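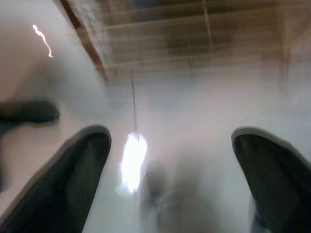

Pendant light over the table is way too harsh, what would you change?

Posted by Lumturie Ionescu

Hi all, hoping somebody here has been through this. We moved into a rental in Birdale in May and there's a single light hanging on a cord from the ceiling, right over where the table has to go (the room is too narrow to put it anywhere else). It's bright. Like, squint-at-your-soup bright. The walls are pale too, so the glare bounces around and the whole room looks washed out by 7 in the evening.

I've tried a lower watt bulb and it helped a little, but then the corners got gloomy and my daughter couldn't see her homework. The landlord is fine with me swapping the bulb or the shade but doesn't want the wiring touched. The cord hangs down 30 inches and I think that might be part of the problem? When I sit down the bulb is pretty much in my eyes. My sister says get a dimmer, but that's wiring, isn't it?

I don't want to spend a fortune. What would you do first?

Dalia Mägi

Ooh, I had this exact fight with a light in my last place! Do the bulb first, it's the cheapest thing to try. Look at lumens instead of watts, watts don't tell you much with LEDs. And check whether yours is clear or frosted. A clear one over a table is miserable, you get that hot white spot every time you look up. I switched to a frosted one in warm white (2700K on the box) and kept the brightness about the same, and dinner stopped feeling like a dentist visit.

Then the shade. You want something deep enough that you can't see the bulb from your chair. I bought a Golob one, fabric, wider at the bottom, and it took me longer to get it out of the box than to put it on. Turn the light off and let the bulb cool before you go poking at it, and read the max wattage on the socket, especially with fabric.

For your corners, get 2 cheap lamps and plug them in. One by the homework spot for sure. I'd much rather have three soft lights than one mean one!

Edin Vukčević

get a smaller bulb

Ulises Salinas

Dalia covered most of it, I'll just add the cord and the dimmer.

A wall dimmer is wiring, yes, so leave that alone if your landlord said no. But there are smart bulbs that dim from a phone or a little remote, and those just screw in. I use a Watetti in the kitchen and leave the wall switch on all the time. Took my wife 6 tries to remember not to flip it, but we got there. Don't put one on a circuit that already has a dimmer, they tend to flicker and buzz.

On the height, ask before you shorten anything. Some fixtures let you tuck extra cord up into the canopy, but that means opening it up, and I'd count that as wiring in a rental. You can also swag it off a ceiling hook if he's OK with a small hole. Measure from the tabletop to the bottom of the shade while you're at it, and post that number. The length of the cord doesn't tell us much without the ceiling height.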